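Clulcombe's long table returns in February, with 86 places and a new home for the recipe archive 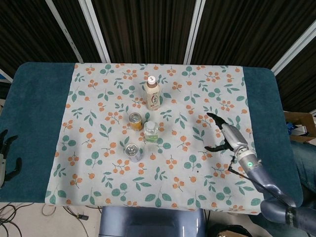

3 min read

The Clulcombe Long Table is back for its fourth winter, and it has outgrown the church hall! This February the shared lunch moves across the river to the old Nuvovstead drill hall, where there is room for 86 people to sit down together, a proper kitchen with two ovens that both work, and a side room for the recipe archive that neighbours have been building up since the first lunch.

Doors open at 11.30am and food is served from noon. Entry is free, and so is the food. Anyone who would like to bring a dish is very welcome to, and anyone who would sooner just turn up and eat is equally welcome.

The lunch began when Liis Koppel moved to Clulcombe and found she knew the names of everybody's dogs and hardly any of their owners. She put a card in the post office window asking if people fancied a meal, borrowed some trestles and cooked a very large pot of barley soup. She was expecting a dozen guests. The soup ran out at 36, and the last few had toast.

"I still get asked about the toast," said Liis. "People who weren't even there ask me about the toast. It was a cold day and the windows were steamed up and we were all squashed in with our elbows touching, and I went home thinking, well, we'll have to do that again."

Last year's lunch brought in so many people that it had to be served in two sittings. The bigger hall means everyone can eat at once, which the cooks are delighted about. Jurgita Sakalauskas is running the kitchen this time and has planned the main dishes around what keeps well in winter: beetroot, cabbage, leeks, dried peas and a great many potatoes. There will be a mushroom pie, a lamb and barley stew, a vegan bean bake, and Jurgita's own cold pink soup, served in small cups for the doubtful.

The recipe archive now holds 554 recipes, most of them handwritten. They come on index cards, envelopes, the backs of seed packets and, in one case, a piece of wallpaper. Gunārs Jõgi has spent the past year sorting them into boxes and typing up the ones that are starting to fade. There are 113 for cake alone. Visitors can read through the boxes all afternoon, copy out whatever they like and add something of their own.

"Bring the one your family argues over," said Gunārs. "We have nine versions of the same ginger biscuit and they are all different, and I have baked every one of them. I would happily bake a tenth."

Drinks are bring-your-own again, with tea and coffee from the urn until 4pm. Guests are also asked to bring a tablecloth if they have one to spare for the day. Please pin a name to the corner, as three from last year are still waiting to go home.

The hall has step-free entry from Daneshvar Lane, and there is parking behind the bowls club. A quieter table will be set up in the side room for anyone who prefers it. Lifts from the villages can be arranged through the Clulcombe post office, where there is also a sheet to sign for people bringing hot dishes, so that oven space can be shared out.

Notes to editors

Liis Koppel and Gunārs Jõgi are available for interview. Photographers are welcome from 10am while the tables are being laid. Please leave messages for the Long Table at Clulcombe post office.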